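Questions fréquentes sur l'étude Drirkura

Mise à jour : 24 mars 2026

Cette page rassemble les questions reçues depuis la mise en ligne des résultats. Elle s'adresse aux équipes qui souhaitent reproduire la méthode ou la comparer à la leur. Les réponses ont été rédigées par Evdokia Stergiou et Orestis Margaritis.

Qu'est-ce que Drirkura ?

Drirkura est une méthode d'apprentissage par imitation pour la manipulation à deux bras. Un opérateur effectue la tâche en téléopération, les trajectoires sont enregistrées, puis une politique est entraînée à les reproduire. La particularité de la méthode tient au découpage : chaque démonstration est segmentée selon les moments où les deux pinces doivent se coordonner et ceux où chaque bras peut travailler seul. Le réseau apprend ces deux régimes avec des pertes séparées.

Sur quelle tâche porte l'étude ?

Sur le rangement de bacs et de paniers en plastique. Les objets sont posés sur une surface verte et doivent rejoindre un support en bois placé au fond à gauche. Nous avons choisi cette tâche parce qu'elle oblige parfois les bras à travailler très près l'un de l'autre, notamment pour les petits paniers, et que l'on juge facilement si le résultat est correct.
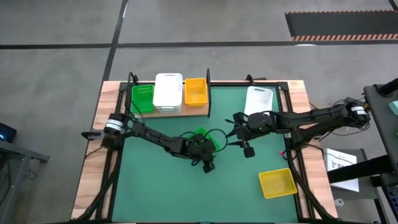 Les passages d'un bras à l'autre concentrent la plupart des échecs. Quand les deux pinces se rapprochent du centre, les câbles et les poignets réduisent fortement ce que voit la caméra supérieure, et la position de l'objet doit être estimée à partir des images précédentes. La version actuelle garde pour cela une mémoire courte des observations. La première version n'en avait pas.

Combien de démonstrations ont été utilisées ?

Le jeu complet compte 274 démonstrations, enregistrées en février par 2 opératrices, Myrto Ververidis et Wilma De Graaf. Les démonstrations interrompues ont été conservées dans un dossier à part et n'ont pas servi à l'entraînement.

Quels sont les résultats ?

Nous avons comparé trois variantes : une politique de référence sans segmentation, la segmentation seule, et la segmentation avec mémoire courte. La troisième donne les meilleurs résultats sur les objets de petite taille. Sur les grands bacs, l'écart avec la segmentation seule est trop faible pour que nous en tirions une conclusion. Chaque variante a été évaluée sur 15 essais par disposition de départ. C'est peu, et nous le signalons dans la partie consacrée aux limites.

Comment un essai est-il noté ?

Un essai est réussi si tous les objets de la consigne sont sur le support, à plat, dans l'ordre demandé. Un objet posé de travers compte comme un échec, même s'il ne tombe pas. Theano Giannakopoulos a noté tous les essais à partir des vidéos, sans savoir quelle variante était en cours. Les cas litigieux ont été revus à deux.

Quelle est la position de départ des bras ?

La position de départ influe davantage sur les résultats que nous ne l'avions prévu. Dans les premiers enregistrements, chaque opératrice commençait où elle le souhaitait, et la politique apprenait des mouvements d'approche inutiles. Nous imposons désormais une posture commune, avec une tolérance indiquée dans le fichier de configuration. 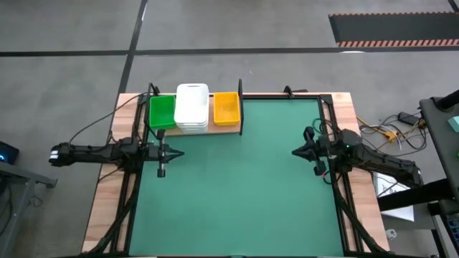 La remise en place entre deux essais suit une procédure écrite, la même pour toutes les variantes. Avant de disposer les objets de l'essai suivant, on vérifie que le tapis est dégagé et que les pinces sont vides, comme sur la vue ci-dessus, où le bac vert, la pile blanche et le bac jaune orangé sont côte à côte sur le support. L'ordre des contenants est relevé à ce moment-là, car il sert de référence pour la notation. Si un contenant a été déplacé à la main après ce relevé, l'essai est recommencé.

Les caméras doivent-elles être placées exactement comme les vôtres ?

Non, mais elles doivent rester fixes entre l'enregistrement et l'évaluation. Un léger décalage de la vue supérieure suffit à dégrader la saisie. Nous recommandons de refaire l'étalonnage au début de chaque séance et d'en garder le fichier avec les données.

La méthode fonctionne-t-elle avec d'autres bras ?

Nous ne l'avons testée que sur notre poste d'Astville. L'équipe de Karras prépare un portage sur une autre plateforme, mais aucun résultat n'est disponible pour le moment. Le code de segmentation utilise uniquement les positions articulaires et l'ouverture des pinces, il devrait donc demander peu d'adaptations.

Peut-on obtenir les données ?

Oui, pour un usage de recherche. Les trajectoires et les vidéos sont hébergées sur le serveur Tetell. L'accès se fait sur demande, en précisant le nom du laboratoire et l'usage prévu. Les poids des 3 variantes sont fournis avec les scripts d'évaluation.

Faut-il une autorisation pour publier une comparaison ?

Non. Merci d'indiquer la version du jeu de données et le nombre d'essais par disposition. Les erreurs constatées dans les annotations peuvent être envoyées à Orestis Margaritis, qui tient à jour la liste des corrections.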